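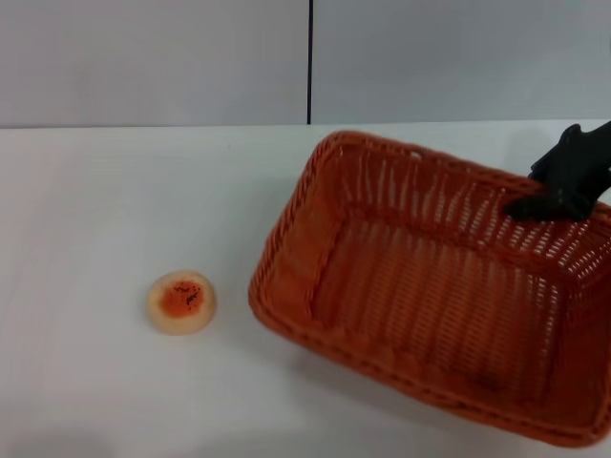 A woven basket and a bun-like item at a Perkico packing station.

Perkico, the bakery supplier that fills gift baskets and catering orders for hotels and offices, has moved part of its packing work to robots, and the 20 people who used to do that job by hand now split their shifts between the stations and a new order desk.

The company began the change in September with one packing line. As of November 20, 2025, the line handles up to 300 baskets a day. Larger catering orders, and anything with glass or ribbon in it, are still packed by hand in the room next door.

The stations were set up by Clureo, which also trains the staff. Each packer gets two days of instruction on loading product, stopping the arm and clearing a basket that has been placed badly. After that, packers rotate every two hours — one watches two stations, another brings up product and a third checks finished baskets against the order slip.

Finbarr Ní Chonaill, who runs the day shift, said the hardest part of the first weeks was the soft items. Buns and tarts were marked too easily, and the reject bin filled up faster than it had under the old system. Clureo changed the grip settings twice. Staff also asked for softer baked goods to be loaded last, and that is now the rule on every order.

Hourly pay has not changed, and the company says no jobs were cut. What has changed is the overtime. Before the holidays, packers could count on several late evenings a week, and some had come to depend on the extra money. Perkico has offered a one-time payment of $1,071 to each packer who worked overtime last year. Most have accepted it.

The work surfaces are plain, flat and pale gray or white, with thin seams between panels in places. Cleaning them is now a written task at the end of every shift, and the seams get a separate line on the checklist.

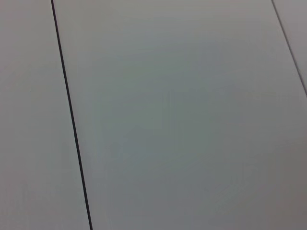
Valter Azevedo said he misses talking to the person across the table, but his shoulders hurt less than they did a year ago. He would like the rotation shortened to 90 minutes, as watching two stations gets tiring toward the end of a turn. He has put that in writing to the shift office and is waiting for an answer.

Perkico plans to add a second line after the holidays if the reject rate stays down. Packers who want to train as station leads can sign up at the order desk. The course takes four weeks, is held during paid hours and has room for six people.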